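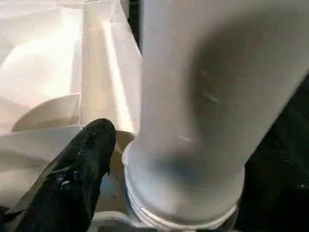 Slide 2: Reading the paper behind the release

Good morning. Today's session concerns how research organisations word their press releases, and what a general reader can fairly take from them.

At the Droseck Centre we reviewed 72 releases against the papers they announced. Our main finding is on the handout – please have it in front of you.

Slide 3: Sample size

Tenent reported its sleep survey as "1,000 Australians". The sample was recruited through one mailing list, a point that appears only in the methods section.

[Pause. Allow one question.]

Slide 4: Relative and absolute risk

Chareonsuk wrote that risk had "doubled". Per 1,000 people, it rose from five to 10. Both statements are correct; the second should be printed beside the first.

Slide 5: Recommendations

State the study design in the opening paragraph. Link to the full paper. Name the funding body, as Soklow now does.

Written comments on the draft guideline close in October.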